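Sublet ends soon, table finish went sticky - strip it or leave it?

Posted in Furniture & Floors
Chiamaka Tamuno
Fri 20 July

Hi all, quick one hopefully. I have a wooden dining table, bought used, no idea what's on it. Last November I wiped it down with an oil soap every week bc the lady at the thrift store told me to. Now the top is tacky. Not everywhere, mostly where people's arms go. Paper sticks to it. My kid's homework left a grey smear that won't come off.

Tried so far: dish soap and warm water (helped for a day), vinegar and water (nothing), a spray called Lavent that my sister swears by (worse I think, it went streaky).

I have to be out of the apartment in 7 weeks and would like to sell it before then. Don't own a sander. Don't really want to own a sander. Is it ruined or is this just gunk? And do I need to tell the buyer?

Zeyu Hao
Sand it. 120 then 220 then poly. Takes an afternoon. Tell the buyer whatever you did.

Trinidad Herrero
Please don't sand yet!! You don't know if it's solid or veneer, and if its veneer you can go right through it in a couple minutes. Ask me how I know.

Sticky where arms go is nearly always one of two things. Either wax/soap buildup sitting on top, or the finish itself has gone soft from skin oil. First one is easy. Second one is not.

Test it. Underside edge or somewhere nobody looks. Cotton rag, a little mineral spirits, rub for a minute. Window open, gloves on. If the rag comes away brown and yucky and the wood feels dry and smooth after, it's buildup. Do the whole top that way, small patches, fresh rag often. Lay the dirty rags out flat outside till they dry, don't ball them up in the trash.

If it's still tacky after that, scratch the tacky part with your fingernail. Comes up in little rolls? Finish is gone. Then you're into stripper, and for a table you're selling in 7 weeks I wouldn't bother. Price it low, say the top needs refinishing, somebody will want it. I let a Rocha table go that way and had 2 people at the door the same evening.

To check for veneer look at the end of the top, where the boards would stop. Grain on top should carry over the edge and turn into end grain. If there's a separate strip along the edge you can't tell from that side, so look underneath and see if the grain matches up.

Also while it's airing out keep stuff off it. I mean everything. Soft things especially, they pick up the residue and leave their weave pressed in the surface.

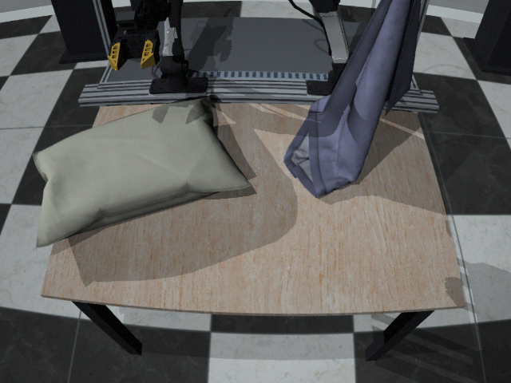
Pillow and a garment on a wood table

Fabric left on a soft finish overnight can leave a print and you're back to square one. Same with placemats, the rubbery kind are the worst.

Haoran Su
Agree with Trinidad mostly. One thing to add, stop using the oil soap, full stop. And skip the Lavent, if it has silicone in it (check the can) then any new finish will fisheye on you later. Spirits wipe should take most of that off too but do it twice.

If you end up waxing it after, thin coat of plain paste wax, wait, buff. I used Mamel for years, any of them will do. Too much wax and you'll be back here in the fall asking why its sticky agian.

As for telling the buyer - yes. Just put it in the ad. "Top cleaned, some wear where people sit." Saves you the argument on the stairs.

Chiamaka Tamuno
Did the rag test under the edge, came away brown like you said. Going to do the top this weekend. Thank you!! Will leave the sander for Zeyu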